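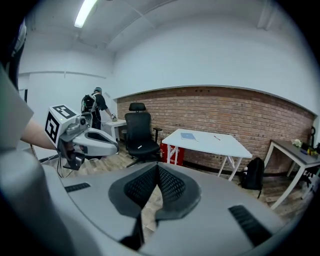

Hand-held tools in use at the Cirkberg community workshop.

January 29, 2020

The repair evenings at the old Sibiya hall in Cirkberg are coming back, and going by the number of people who stopped Mbali Jacobs in the bakery to ask about them, they have been sorely missed. The hall closed in May when the roof began to leak, and it has taken nearly 20 weeks of work, spread over a good deal longer than that, to put it right again.

Jacobs, who runs the evenings, says toasters, lamps, radios and much-loved trousers will all be welcome. "Bring the thing and bring whatever came in the box with it, if you still have it," she said. Kgomotso Shabalala will be back at the sewing table — with a second machine this time — and there will be tea and ginger cake as before.

Doors open at 4 on Saturday and places can be booked at the library desk.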